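Stornonar Border Talks Support Group
Minutes, May 24, 2020 – by video link
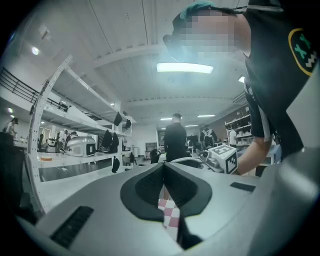 Teal-green cap, dark short-sleeved shirt, round patch on the sleeve.

Chair: Kevser Canpolat
Present: chair, minute taker, Skonda desk, Zetgate desk, press, transport, legal (joined during item 3)
Apologies: translation lead, finance

1. Last minutes
Agreed. One fix – "ceasefire line" should read "patrol line" in item 4, Zetgate side picked this up and they care about it. Legal to reissue the old copy.

2. Where the talks stand
KC gave the update. Both delegations still say yes to a July meeting. Skonda wants the prisoner question first on the agenda, Zetgate wants the road first. No movement on that since last call. KC spoke to both foreign ministries, seperately. Skonda tone better than in spring. Zetgate polite, short, would not put anything in writing yet.

Zetgate desk thinks they are waiting on their own parliament, budget vote has to clear before anybody signs a travel paper. Skonda desk less sure, thinks it is a stall. Left there.

Idea from KC: run the two topics side by side, two rooms, one plenary at the end of each day. Desks to float it informally. Not on paper before both have heard it.
ACTION: both desks, before next call.

3. Venue
Ortuño still first choice. Town hall offered free of charge, mayor keen. Long table fits 25 a side if the side doors stay shut, fewer if spacing rules are still on by then. Legal asked who decides that – host country health office, not us. Need it in writing.

Back-up is the old customs house at Stornonar. Zetgate won't love it, too close to the crossing. Skonda won't love the parking. Keep it warm anyway.

Flags: same height, same fabric, ordered from the same shop. Last time took a whole morning. Press to handle.
ACTION: KC to write to the mayor. Transport to check the customs house roof got fixed.

4. Crossing and transport
Delegations to come by road, no flights. Zetgate cars need a permit for the upper bridge, Skonda cars don't, Zetgate will notice. Transport suggests permits for everyone, so it's even. Agreed.

Quarantine on return is the bigger headache. If Skonda keeps its current rule their whole team is stuck at home after. Desk to ask for an exemption, same one given to truck drivers. KC wants the answer before invitations go, not after.

Arrival order – alphabetical in the host language. Legal checked, it's in the old protocol, section on ceremonies. Settled, pls don't reopen.

5. Family visits
Skonda list recieved, Zetgate list still not in. 3000 names on the Skonda list and plenty of elderly people on it. Press office getting calls from relatives every day, would like a line to give them. Agreed line: "Visits are on the table, no dates yet." Nothing more than that, please, even off the record.

Zetgate desk asked whether video calls could start ahead of the meeting. General support. Problem is who hosts the line and who can listen in. Legal to draft a one-pager, both sides to see it on the same day.
ACTION: legal.

6. Press
Joint statement draft going round. Word "historic" struck out. "Constructive" stays. Zetgate paper ran a piece on Ortuño already, so that leaked – no idea from where, KC asked everyone to keep the venue off email from now on. Phone or in person.

Handshake photo: outdoors or no handshake at all, depends on health rules. Two versions of the running order then.

7. Money
Finance absent, moved to next call. Interpreters' invoice is overdue, KC to chase.

8. AOB
Minute taker out for part of July, cover needed. Transport will do it if someone sends the template.
Zetgate desk lost sound twice, new headset requested.

Next call: date to be set by KC once the desks report back.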